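Washing machine control boards fail more often than they should, and a new one can cost more than the machine is worth. Quite often the fault is a bad joint or a tired capacitor, and both can be put right at home with a soldering iron. These notes cover swapping a capacitor on the power side of a board. The board I had to hand was from a Plastedley front loader, but the steps are much the same for most makes.

## Before you start

Unplug the machine. Switching it off at the front is not enough. Large capacitors can hold a charge after the power is removed, so leave the board alone for a while and then check across the legs of the biggest one with a meter set to DC volts. If it reads more than 2 volts, discharge it through a resistor and check again. Don't short it with a screwdriver. If you are not happy working near mains parts, stop and take the board to a repairer.

You will need:

- a soldering iron, temperature controlled if possible
- leaded solder and a flux pen
- desoldering braid or a hand pump
- a multimeter
- side cutters
- a replacement capacitor
- isopropyl alcohol and an old toothbrush

I use an Otico iron, which is nothing special, and Imrie braid.

## Taking the board out

Take a photo of every plug before you pull it. Do this even if the plugs all look different, as some makers use the same housing twice. Pull on the plastic body and never on the wires. If a plug is stiff, look for a small latch on one side and press it in with a fingernail.

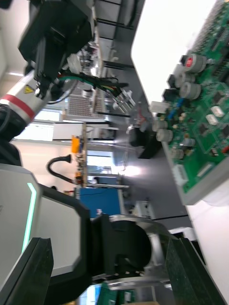
Label each lead with a bit of masking tape as it comes free. Put the screws in a tub with a lid. On some boards there is a heat sink held to the case with its own screw, and this has to come out before the board will lift.

Some makers pour a soft clear resin over the board. You can still work on these, but you have to pick the resin away from the joints first with a wooden cocktail stick. It takes ages.

## Finding the fault

Look for capacitors with a domed top or brown crust at the base. A flat top doesn't prove the part is good, so if you have a meter with a capacitance range, test it once it is out. Check the joints around relays and other heavy parts too. A cracked joint shows as a thin dark ring around the leg.

## Choosing the new part

Match the capacitance. The voltage rating must be the same or higher – never lower. Buy one rated for 105°C and measure the leg spacing and the height before you order. I bought mine from Trorkier, in a bag of 6.

## Swapping it over

1. Note which way round the old one sits. The stripe marks the negative leg.
2. Add a little fresh solder to both joints. It helps the old solder flow.
3. Heat one leg, rock the part gently, then do the other. Go back and forth until it comes out.
4. Clear the holes with braid. If the pad starts to lift, stop and let it cool.
5. Fit the new part the right way round, flat to the board, and solder both legs.
6. Trim the legs and scrub off the flux with alcohol.

Let the alcohol dry fully. Check for shorts between the two legs, then refit the board using your photos. Put the covers back on before you plug in, and run a short empty wash first.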